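Tidying the workshop wall, part two

Well, I said in the last newsletter that I'd get round to the tool wall before September, and I've made a proper start! Everything had been living in a biscuit tin since we moved the Ormsby workshop round, and I was heartily sick of tipping it out on the bench every time I wanted a 6 mm hex key.

Keith Ruddock talked me out of a pegboard. His argument was that we already had metal slats with grooves running top to bottom, so why drill anything? He's right, annoyingly. You can slide a board up and down until it suits your arm (mine is shorter than his, which led to some discussion) and then nip it tight.

I spent a happy evening deciding what goes where. Clips for the things you grab all day, narrow slots for the flat things that always slither to the back of a drawer. I've left the slots empty for now because I'd like to live with the layout for a bit before I commit. My last attempt was full by teatime and wrong by the following morning, and I had 16 labels to peel off.

The cables behind the top rail are next on my list, and I'm open to offers of help. I do have tea, and the good biscuits now that the tin is free.
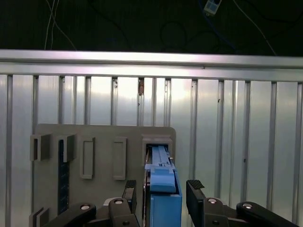
Tegan Goodwin reckons I should put the slots at elbow height and the clips above, as she did on hers, and that a ruler belongs nearest whichever hand you draw with. She also wants it known that labels are fine if you write them in pencil first. Point taken, Tegan! If anyone else has views on slot widths, catch me at the bench or leave a note in the Relard box by the door.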